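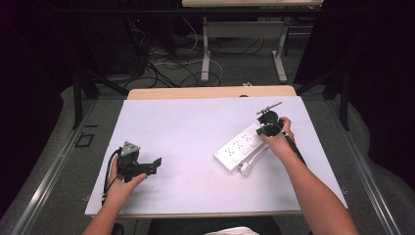

Power strip on the desk: screw it down, tape it, or leave it loose?

Posted in: Desks and Home Office

hashmi_h
Hello all. I have a light wooden table and on top I keep a white board, so that I don't scratch the wood. The power strip lies on this board, diagonal, with one white plug in the lower end. I like to have the sockets in front of me, but I am not sure it is a good way. The cord comes back along the side of the strip and it takes more space than I expected. Would you fix the strip to the board, or move it under the table?
Humaira

ambridge99
Under the table, always. I bought a wire tray from Junberg, two screws, finished in one evening. A desk is for working.

liamfoley
I don't agree with ambridge99. If you plug and unplug all day, under the table is terrible for your back. Mine was there for one year and I was on my knees every morning. Keep it on top, but put it straight along the back edge. Diagonal is the worst, it cuts the board in two halves.
Also, the tangle of black and white cables on the floor between the two tables would bother me much more than the strip!

hashmi_h
Yes, the floor I know – it is the next job. The second desk also needs power and everything meets in the middle.

curner_433
For the floor: unplug all, lay the cables side by side, and put back only the ones you can name. I did this in May and had four left over. On carpet please don't hide cables under a rug, they can get warm and you will not see the damage.

ambridge99
Agree about the rug. Still say tray.

liamfoley
A tray is fine for things that stay plugged in. She asked about a strip she wants in front of her.

heinonen_fan
Look at the back of the strip first. Many have two keyhole slots, then you need only two screws in the board. Don't drill through the strip itself. If there are no slots, use the removable adhesive strips, and clean the surface before.

hashmi_h
Thank you, I will look for the slots tonight. I think I will try it along the back edge first, without screws, for one week. If it slides when I pull a plug, then I fix it.

ambridge99
It will slide.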